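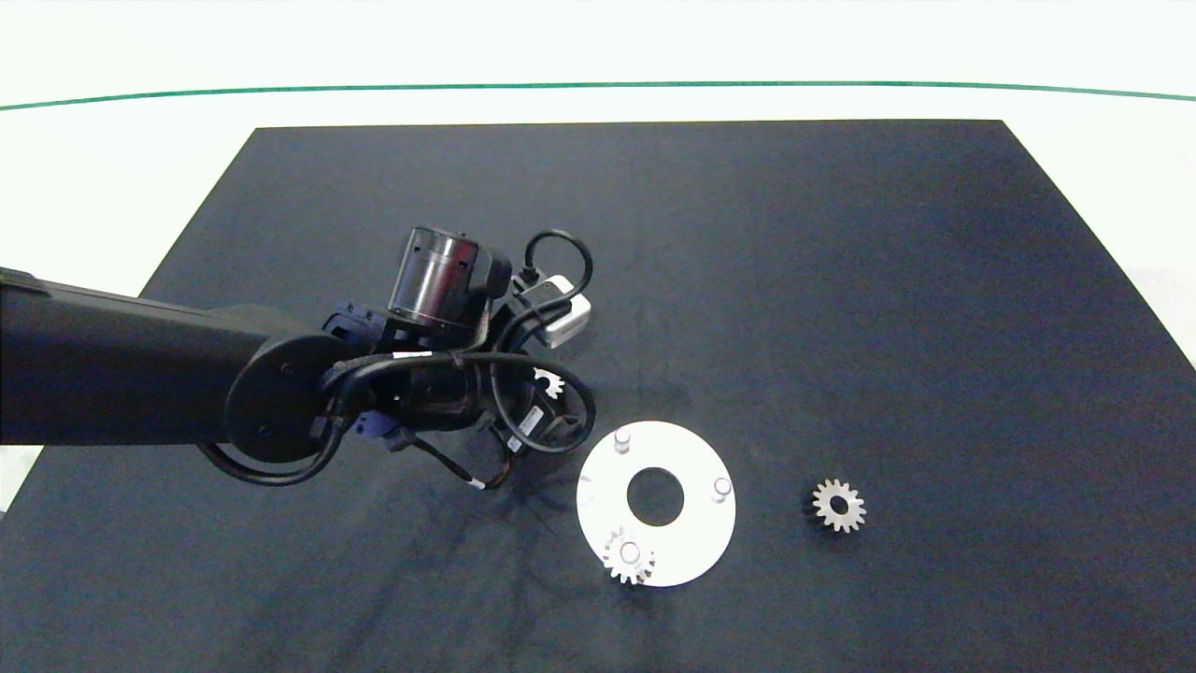
Gears onto pegs. One on, one on the mat, one under the gripper.

Home | Posts | Replies | Media | Search

Kaan Akbulut
03/10/2026

ok thread. people keep asking me if the machines can do our bench work yet. short version: some of it. slowly. longer version below

2/ the job is small spur gears onto a white ring with three pegs. A new hire gets it in one morning. My aunt could do it while on the phone. So you'd think, easy

3/ and the first part kind of is. Arm finds a gear, gets its fingers on it, lifts. A few years ago that alone was a whole afternoon of swearing

4/ the hard part is the last tiny bit. hole over peg. If you're a hair off, the gear tips and jams. You and me, we wiggle it without thinking. The arm has to be taught to wiggle

5/ Numbers from our last proper run, 20 tries. 11 went on clean, no help. 5 went on after a second push. The rest, somebody reached in

6/ Gülizar did the same 20 by hand right after. All 20. she was also eating a sesame roll

7/ before anyone dunks on it: last June we had trouble getting even one gear to seat. so it moves. just not at the speed the sales decks move

8/ speaking of. Jidance rep told us "human level by default." I asked at what. He said "manipulation." ok. Manipulate me a coffee then

9/ Question from Melahat Taşdemir: why not just build a jig and a dumb press like everyone always has? Fair. For one part, forever, YES do that. Cheaper, faster, never has a bad day. We did it for the Flaltanik housings and I'd do it again tomorow

10/ but we do short batches. the part changes and the jig goes on a shelf with all the other jigs. That's where an arm you can re-teach starts to look ok. Starts to

11/ cables btw. Half my time is cables. they loop over the wrist, they loop under, and every one of them wants to catch on something. Never see that in the launch videos

12/ Home stuff, since that's what my mom's friends want to know about. Laundry? Dishes? I've seen Lolness fold a towel. it was a good fold. It was one towel, same size, laid out flat for it

13/ your laundry isn't flat. mine has a sock inside a pillowcase inside another pillowcase. I'd trust a machine with the wash itself (we've had that one for a while) and the floor, if there's no rug fringe

14/ Zübeyde Polat says her floor robot has eaten the same phone charger twice and she still wouldn't give it back. that's pretty much where I am with the arm

15/ shop floor vs kitchen, I'd bet on the shop floor first. Same table, same light, same parts, mat that doesn't slide. You can fix the world around the machine a bit. Good luck doing that in a kitchen with two kids

16/ for people asking will it take the jobs at Sarıgül: right now it makes one more job, which is standing next to it. İlker Bilgin has that job. He'd like a chair

17/ I don't want to be smug tho. Ask me again when the second pushes go away. Thats the number I watch, more than speed

18/ next up is smaller gears with a tighter bore. expecting it to go badly. will post the count either way

19/ replies open, be nice, I'm on shift till late so slow answers

We use cookies to keep you signed in and remember your settings. Accept | Manage choices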